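Robot Helpers in the Workshop and Laundry Room: Tips From a Doubter

I was talked into a robot arm for my sorting bench. The Claris dealer said it would pick up, sort and put away small household goods while I did something better with my time. I have now spent a good deal of that time standing next to it with my hand near the off switch. If you are thinking of letting one of these into your house or shop, read this first.

What went wrong

In October the arm was moving a cloth drawstring pouch from the bench to a bin. The fingers closed on the cord as well as the cloth, the cord went around a table clamp, and the arm kept going. It didn't slow down. It dragged the clamp and a jar of screws off the bench before I hit the switch. The support line told me the arm stops "when it meets unexpected resistance." A clamp is apparently not unexpected enough.

I had the grip force set at 900, which was the factory setting. The manual doesn't say 900 of what. I asked, and got a link to the same page of the manual.

Tips for the bench

Turn the grip force down before you do anything else. Mine holds cloth, sponges and light plastic perfectly well at 400. At 510 it starts leaving marks on soft plastic lids. Ignore the chart on the back cover, which puts everything short of an egg in the high range.

Slow it down too. The Drindholm speed dial goes from 1 to 10 and all the sales videos are shot at 8 or so. I run mine at 2. Yes, it's slower than doing the job by hand. So was 8, once you add the sweeping up.

Take off or tuck in anything that dangles: cords, straps, zipper pulls, apron strings, your own sleeves.

Put the stop switch where you can reach it without leaning across the arm. Mine came with a cord so short that the only place for it was behind the thing. I bought an extension and I check it every morning by pressing it while the arm is moving. If you only press it while the arm is parked you have learned very little.

Don't clear a jam with the power on. The fingers can look completely dead and still be waiting for the rest of a command. Switch off, pull the plug, then go in.

Soft goods are the hard part

Cloth gives more trouble than anything else I've tried. A box is the same box wherever you grab it, but a bag folds up differently each time, and the arm has no idea how much of it is hanging out the other side. Wherever a soft piece gets pinched it bunches, the way the black one with the thin gray grid lines does between the fingers, and a bunch that size feels solid to a machine that only knows its fingers have stopped closing. Stay close until it lets go.

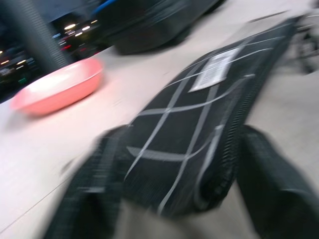
Bowls and dishes are next on my list of complaints. Borora sells a "clear path" add-on that is supposed to steer the arm around them, and I wouldn't trust it with anything I wanted to keep. Move breakables well out of reach before you start. A shallow pink bowl sitting just to the left of the fingers is too close for my liking, even on a smooth, pale tabletop with plenty of room elsewhere.

Wipe the finger pads with a damp cloth and let them dry all the way. Sawdust on the pads makes things slip, and then people turn the force back up.

Rimkutė makes replacement pads that fit mine with a little trimming. They cost less than the originals and I can't tell them apart in use. Keep the old ones for wedging a rattling window.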